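机の上の小さな実験室、チューブラックとマルチウェルプレートが好きすぎる話

2023年11月3日 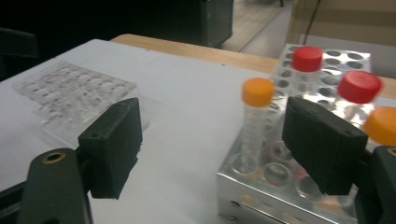

マルチウェルプレートとチューブは、どう使い分ければいいのでしょうか?

少しずつ条件を変えた液を並べて比べたいときはプレート、ふたをして取っておきたいときや振って混ぜたいときはチューブです。迷ったら、まずチューブに元の液を作っておいて、そこからプレートに少しずつ分けていくと楽です。

先月このブログに植物の色水遊びのことをちらっと書いたら、思いがけずこの質問をもらってしまって、うれしくて返事を書いていたらどんどん長くなり、もう記事にしてしまうことにしました。道具の話ならいくらでもできます。紫キャベツや赤かぶや花びらから色を取り出して、酸っぱいもの、重曹、みょうばんなんかを足して、色がどう転ぶかを見る。やっていることはそれだけです。それだけなのに、もう二年も続いています。

最初のころは台所の小鉢とおちょこでやっていました。これはこれで楽しいんですよ。ただ、小鉢は形も大きさもばらばらなので、同じ量を入れても深さが違い、深さが違うと色の濃さまで違って見えるんです。レモン汁を一滴足した皿と二滴足した皿、どっちが赤い? と家族に聞いても、みんな答えが違う。あのころのノートを読み返すと「たぶん赤い」「さっきより赤い気がする」ばかりで、われながら笑ってしまいます。

■ プレートのどこがいいのか

初めて透明なマルチウェルプレートを手にしたときの感動は、ちょっと忘れられません。丸いくぼみが縦横にきちんと並んでいて、どこに入れても同じ深さになる! 下に白いものを敷くと、色の差がすっと目に入ってきます。

並んでいるというのは偉いことです。縦に酸っぱさ、横に液の濃さ、と決めて入れていけば、それがそのまま表になるんですから。左上から右下に向かって赤から紫、紫から青、青から緑っぽいところへ流れていくのを上から見ていると、もう絵の具の見本帳みたいで、わたしは毎回しばらく手が止まります。眺めている間に色が変わってしまうので、ほんとうはさっさと記録しないといけません。

使っているのはふた付きのタイプです。ふたは乾燥よけにもなるし、ほこりよけにもなるし、何より急に宅配便が来たときに安心。ただ、長く置くとふたの裏に水滴がついて、上からは何も見えなくなります。眺めたいときは外す、離れるときはかぶせる。それくらいの付き合い方です。

入れる量は、欲張らないのがこつです。なみなみ注ぎたくなるのですが、縁まで入れると隣に移ってしまって、せっかくの表が台なしになります。わたしは深さの半分まで、と決めました。スポイトは先の細いものを。太いものだと最後の一滴がどこに落ちるか、運まかせになってしまいます。

それから、入れる順番。薄いほうから濃いほうへ進むと、スポイトを洗う回数がぐんと減ります。最初はこれを知らなくて、濃い赤かぶを入れたあとのスポイトで水だけの列を作ろうとして、水の列がみごとに桜色になりました。きれいでした。でも比べる相手の「水だけ」が桜色では困ります。

■ チューブと、金属のラック

さて、ラックです。ここからが本題と言ってもいいくらい、わたしはラックが好きです。

チューブというのは底がとがっているものが多くて、ひとりでは立てません。コップに挿しておくと斜めに寄りかかり、取ろうとすると隣も一緒に持ち上がる。ふたがゆるかったら悲劇です。実際、ターメリックの液でやりました。布巾が一枚、今も黄色いままです。

そこで買ったのが、丸い穴の並んだ銀色の金属のラック。Zistoという小さな道具屋さんの棚で見つけて、3432円でした。正直、迷いました! 発泡スチロールに穴を開ければ済むものに、そのお金を出すのか。店の中を二周して、一度外に出て、隣のパン屋であんぱんを買って、戻って、買いました。

結果、大満足です。まず重い。この重さがいいんです。片手でチューブを引き抜いてもラックがついてこない。もう片方の手にスポイトを持っているときのありがたさといったらありません。プラスチックの軽いラックも持っていて、そちらは持ち運びには便利なのですが、抜くたびに押さえないといけないので、机ではすっかり金属の出番が増えました。

それに、冷やしておけるのも気に入っています。夏のあいだは、使う前に冷蔵庫に入れておきました。花びらの液は暑いとくたびれるのが早い気がして(気がするだけかもしれません)、冷えたラックに立てておくと、こちらの気持ちが落ち着きます。冷蔵庫から出してすぐは外側に水がつくので、下に布を一枚。チューブのラベルが紙だとこの水でふやけます。ラベルはフィルムのものか、ふたに油性ペンで直接書くのがおすすめです。

穴の使い方にも、だんだん自分なりの決まりができてきました。手前の列はいま使っているもの、奥の列は予備。全部の穴を埋めようとしないこと! 空いている穴があると、抜いたチューブの戻り先に迷わないし、指も入りやすい。買った当初は全部埋めるのがうれしくて、みっちり詰めて写真まで撮っていたのですが、使いにくいことこの上なかったです。

■ ふたの話

チューブのふたには、ねじ式と、ぱちんと閉める式があります。どちらも好きなのですが、振って混ぜるならねじ式を選びます。ぱちんのほうは片手で開けられて気持ちがいいかわりに、開けるときに小さなしぶきが飛ぶことがあって、赤かぶのときに白いシャツで作業していたわたしは深く後悔しました。エプロンはしましょう。

ふたの裏についた液も、あなどれません。開ける前に机でとんとんと底を軽くたたいて、液を落としてから開ける。このひと手間を覚えてから、机の汚れ方がまるで変わりました。

開けたふたは、必ず裏を上にして置きます。そしてどのふたがどのチューブのものか、わからなくならないように、開けるのは一本ずつ。一気に全部開けて一気に入れていくほうが早そうに見えるんですけれど、わたしの場合、ふたの持ち主がわからなくなって結局遅くなります。

■ 白い台という脇役

道具の話というと、つい器のほうばかりになりますが、下に敷く白い台の働きも語らせてください。

木の机の上で色水を見ると、みんな少し黄色っぽく見えます。薄い青なんて、ほとんどわかりません。最初はコピー用紙を敷いていて、これで十分と思っていました。ところが紙は濡れると波打つし、濡れたところだけ色が沈む。次にクッキングシートの白いのを試して、つるつる滑って失敗。今は白くて平らな板に落ち着いています。拭けばまたすぐ使えるし、道具を広げる範囲が決まるのも思わぬ収穫でした。板からはみ出したら広げすぎ、の合図です。

照明は窓からの光がいちばん好きです。ただし直射日光はまぶしいだけでなく、花びらの色によくありません。曇りの日の午前中、これが最高! 天気予報で曇りと聞いてわくわくする人間になってしまいました。

■ Josphatさんの並べ方を真似してみた

今年の10月に、Nakineという町の工作室で開かれた色水の会に行ってきました。そこで隣の席になったのがJosphat Mwakalingaさんで、この方の机の並べ方がとにかく美しかったんです。左にプレート、右にラック、間を広く空ける。スポイトは手前に横向きに一本。

わたしはそれまで、ラックのすぐ横にプレートをくっつけて置いていました。近いほうが、液を移すときにこぼさないと思っていたんですね。でもそれだと肘や袖がラックに当たりやすい。間を空けておくと、手が真ん中で一度休めるというか、次にどのくぼみに入れるか確かめる間ができるんです。家に帰ってさっそく試したら、入れ間違いが減りました。右利きの方はぜひ。左利きの方は逆がやりやすいかもしれません。

その会では、花びらから色を出すのに5分だけぬるま湯に浸ける、というやり方も教わりました。わたしは一晩置く派だったので衝撃でした。短いほうは色が薄いかわりに澄んでいて、プレートに入れたときの透け方がきれい! 一晩のほうは濃くて頼もしいけれど、少し濁る。これはどちらも捨てがたいので、いまは気分で決めています。

■ 洗うのは、すぐ!

使い終わったプレートは、とにかくすぐ水に浸けます。赤やピンクの色はくぼみの底に残りやすくて、乾いてしまうとなかなか落ちてくれません。浸けておくのは30分。そのあとスポンジでごしごしやりたいところをぐっとこらえて、やわらかい筆でくるくると撫でます。硬いもので擦ると細かい傷が入って、次からその傷に色が入りこんでしまうんです。

それでも少し色が残ることはあります。わたしはそういうプレートを練習用に回しています。新しい色を試すときの下書き用、スポイトで一滴を落とす練習用。きれいなものは本番に。こうして分けてからは、残った色を見てもがっかりしなくなりました。あの赤は春の椿かな、と思い出すのも悪くないです。

言うまでもないことですが、色水遊びに使った器は食べ物に使いません。台所のものと混ざらないように、わたしは全部まとめてFetgateの浅い引き出し箱にしまっています。引き出しの中は、下の段がプレート、上の段がチューブとふた。ラックだけは重いので箱に入れず、棚の低いところへ。高いところに置いて落としたら、床も足も無事では済みません。

金属のラックの手入れは、ぬるま湯で流して、逆さにして乾かすだけです。穴の奥に水が残りやすいので、わたしは綿棒でひと穴ずつ拭いています。これが意外と楽しい。音楽を一曲かけながらやると、ちょうど終わるころに曲も終わります。酢やレモン汁がついたときは、後回しにしないで早めに流してあげてください。

■ ノートのつけ方

エーデルトラウト、とみんなが呼んでいるEdeltraud Zürcherさん(色水仲間の大先輩です)から、前に「色の名前は好きに書いていい、でも入れた順番は必ず書きなさい」と手紙で教わりました。わたしはその通りにしています。なので、うちのノートには「夕方のぶどう」「古い切手」「遠足の水筒」みたいな色名が並んでいて、横に小さく順番が書いてあります。

書き方は簡単で、プレートの丸の並びをそのまま紙に写した枠を作っておいて、色鉛筆で塗るだけ。写真も撮りますが、塗るほうが覚えます。塗っているうちに、あれ、この列だけ飛びぬけて青いぞ、と気づいたりするんです。春に気づいた「青い列」は、みょうばんを入れ忘れた列でした。

この枠を刷った紙を、勢いで100枚用意してしまいました。印刷してくれたMershaのお店の人に「学校の先生ですか」と聞かれ、いえ趣味です、と答えたときの相手の顔がよかったです。半分くらい使ったところなので、まだまだ遊べます。

次に試してみたいのは、玉ねぎの皮と、庭の隅でやたらと増えている紫蘇です。紫蘇は梅干しのときに色が出るのはよく知っているのに、プレートではまだ一度もやっていませんでした。チューブはもう洗って乾かしてありますし、ラベルも書きました。書いてから、葉を摘んでいないことに気づいたところです。雨がやんだら行ってきます。

使い分けの質問をくださった方、ありがとうございました。もし始めてみたら、最初にどんな色が出たか教えてください。名前をつけるところまで、ぜひ!

お問い合わせ | © 2023 色水ノート | ページの先頭へ戻る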